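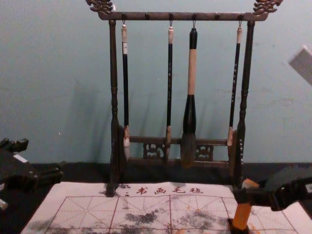
Vai de sapato fechado e leva um casaco, que o galpão das tinas é gelado até em dia de sol, me escreveu a Rosaura Correa nos comentários do post passado, quando contei que ia ao dia de portas abertas da fábrica de papel Clodero. E ainda completou: chega cedo, porque depois das dez já não se consegue ver a prensa.

Rosaura, obrigada! Fui de bota, levei casaco e mesmo assim passei frio. Cedo eu não cheguei, mas a culpa foi do ônibus (e um pouquinho do pão de queijo na rodoviária de Marquez).

Para quem não conhece, a Clodero faz papel artesanal de fibra vegetal num vale meio escondido depois de Marquez, numa construção comprida de tijolo que já foi engenho. Abre para visita uma vez por ano, sempre em outubro, e eu vinha adiando desde que comecei a encadernar cadernos em casa. A entrada custa 20 reais e dá direito à visita guiada, a um café bem doce e a fazer a própria folha. Achei baratíssimo.

O nosso grupo ficou com a Charito Catacutan, que trabalha nas tinas e fala rápido, andando de costas, sem tropeçar em nada. Começamos pelo pátio, onde as fibras ficam de molho em tanques de cimento. O cheiro é forte, uma mistura de palha com feijão esquecido na panela, e um menino do grupo passou o tempo todo com a gola da camiseta no nariz. Dali a fibra vai para o cozimento e depois para uma mesa onde duas pessoas catam à mão os pedacinhos escuros de casca. Fiquei um tempão olhando. Perguntei se dava dor nas costas e a resposta foi uma risada coletiva.

A parte das tinas é a mais bonita, e lá está o frio de que a Rosaura falou. A Charito mergulhou a moldura na água leitosa, sacudiu para um lado, para o outro, inclinou, escorreu, e de repente tinha uma folha ali. Na minha vez saiu uma coisa grossa numa ponta e furada na outra. Na segunda tentativa melhorou! Eles escrevem a produção num quadro-negro ao lado da porta, e o total de outubro estava em 3.323 folhas. Fiquei pensando nas minhas duas.

A prensa eu vi de longe, por cima das cabeças (quem mandou chegar tarde). É de parafuso, enorme, e range de um jeito que dá um nervoso. Depois as folhas são escovadas em tábuas e ficam secando no sótão, que é quentinho, e onde eu teria morado o resto do dia se deixassem.

Eles têm três papéis no catálogo. O Undano é o grosso, com borda irregular, que o pessoal da gravura compra. O Drurura é fino e bem absorvente, feito pensando em tinta e pincel. E tem um sem nome, só com o número 359 na etiqueta, que é o que eu queria para folha de guarda e que estava esgotado. Esgotado! O Jayson Quiambao, da lojinha, anotou meu telefone num caderno e prometeu avisar quando saísse a próxima leva. Vamos ver.

O que mudou minha cabeça foi a explicação sobre a cola. Eu sempre achei que papel fino era papel fraco, e não é bem assim. O Drurura quase não leva encolagem, então a tinta entra na fibra na mesma hora. Com caneta-tinteiro vira um borrão, testei em casa e me arrependi. Com pincel é outra história: cada parada fica marcada e não tem como voltar atrás para arrumar.
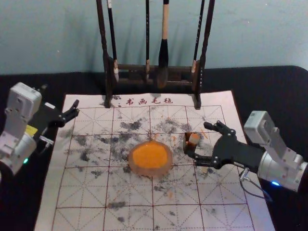 Já o Undano leva gelatina, e a tinta fica mais na superfície, dá tempo de pensar. A Charito recomendou para aquarela e para convite de casamento. Para encadernar, achei duro na dobra. Comprei quatro folhas mesmo assim e ainda não decidi o que fazer com elas, aceito ideias.

Reclamações, poucas. A fila do café se misturava com a fila do banheiro, e o último ônibus de volta sai cedo demais para quem quer ver tudo com calma. Se você for de carro, o estacionamento é de terra e fica depois da ponte, não antes, como diz o folheto. E leve um tubo de papelão para as folhas! Eles só tinham saco plástico, e as minhas vieram no colo a viagem inteira, com a mochila servindo de parede.

A Viera Hubáček me perguntou por mensagem se vale a pena com criança. Vale, desde que já alcancem a borda da tina. As inscrições do ano que vem ainda não abriram, mas a lista de interesse está na recepção e também dá para entrar por telefone.

Publicado em 1 de novembro de 2023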